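# About Ekik

Ekik is a shared workshop, 16 members, 2 rooms, open till late. Started in November in the back of the old Plodum print shop. We build robots that do kitchen and bar jobs. Slowly.

Current build is called Gerkus. One arm, a gripper we keep redoing, alot of cable. Goal is a full drink, start to finish, no hands. Not there yet.

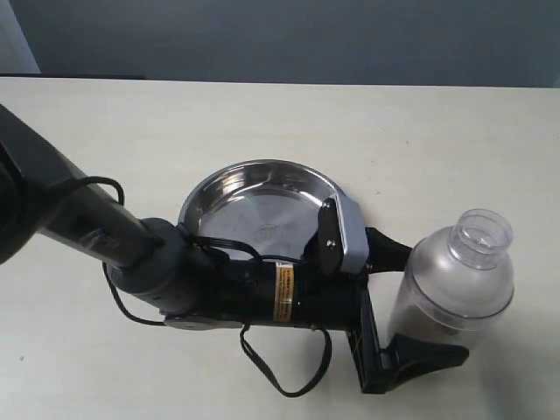
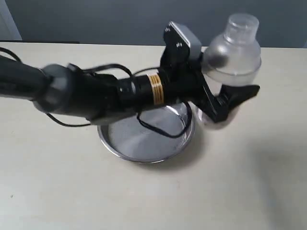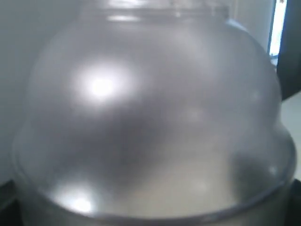
Membership is 12 a month, pay at the door or online. You get a shelf, a key after 2 months, and use of every tool once someone has shown you how. Newer folks usually start on Gerkus as theres always a job going. Cable tidying is first on the list, those loops hanging under the wrist over the metal dish need clips and a proper sleeve. Then the finger shape, then the software for the wrist camera. No experience needed, just bring snacks.

We also run a repair night with the Tarawneh bike shop next door. Toasters, lamps, fans, whatever fits thru the door.

Want to visit? Come by any evening after 6, ring the side bell, not the front one. Front one is broken. Parking out back, watch the step.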